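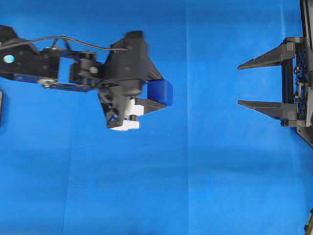 tornillo_flojo

¿Os parece normal lo que enseñan en las jornadas de puertas abiertas? El 31 de octubre fui a la de Sarken. La invitación hablaba de "colaboración bimanual autónoma" y yo iba pensando en meter algo así en el taller, donde hacemos 570 piezas al mes, casi todas pequeñas y casi todas distintas. Me encontré con dos brazos y un cubito azul. Pregunté si aquello era autónomo o si lo llevaba alguien desde otro sitio y me contestaron que "depende del modo". En cuál estaba, no me lo dijeron.

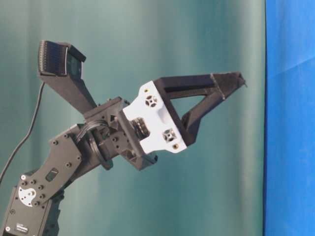
Mi duda es de mantenimiento, que es lo que me toca pagar a mí. El comercial de Vendomis, que estaba por allí, me habló de 4,000 euros por puesto sin incluir recambios. Yo miro una pinza con el bloque blanco impreso y el dedo negro también impreso, con su hueco triangular en medio, y me pregunto cuánto aguanta eso sujetando metal - no cubitos. ¿Alguien ha trabajado con dedos así? ¿Se parten, se doblan, los imprime uno mismo? En la visita pasaron de puntillas por el tema.
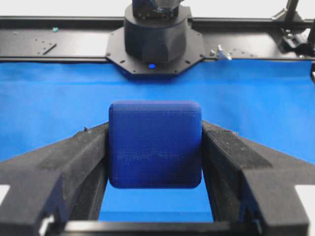

El cubo, entre los dos dedos de la pinza.

Condon_83

Yo tengo dedos impresos en una celda pequeña desde enero. Partirse, se me ha partido uno, por un choque contra un tope. Lo que más molesta es que la punta se redondea y deja de agarrar fino. Los imprimo yo, me cuesta más el rato que el plástico. Para piezas metálicas ligeras me van bien, para otra cosa pasaría a aluminio. Lo que yo pediría es ver 30 ciclos seguidos con una pieza TUYA, llevada en el bolsillo, y sin que nadie toque nada entre medias. Si te ponen pegas ya sabes lo que hay. 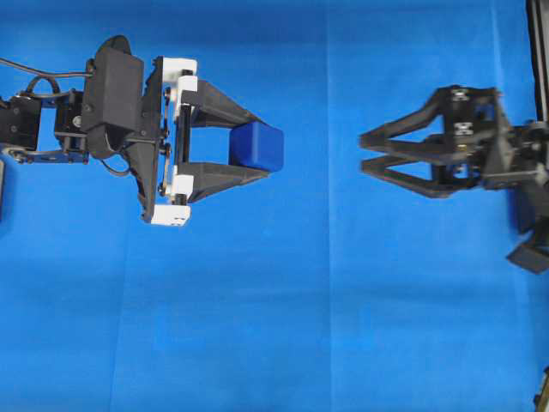
Los dos brazos, uno frente al otro. El cubo lo tiene el de la izquierda.

mariposa_867

puro marketing, yo fui a la de Uchida y lo mismo, mucho café y poca pieza. ahórrate el viaje

tornillo_flojo

Gracias, Condon. Lo de llevar la pieza no se me había ocurrido. Les he escrito pidiendo otra visita y que me digan por escrito en qué modo trabaja. Además hay otra cosa que no me cuadra: los dos brazos ni siquiera llevan la misma pinza, una tiene soportes blancos y la otra es toda negra. Eso son dos juegos de recambios, digo yo. Si contestan lo pongo aquí.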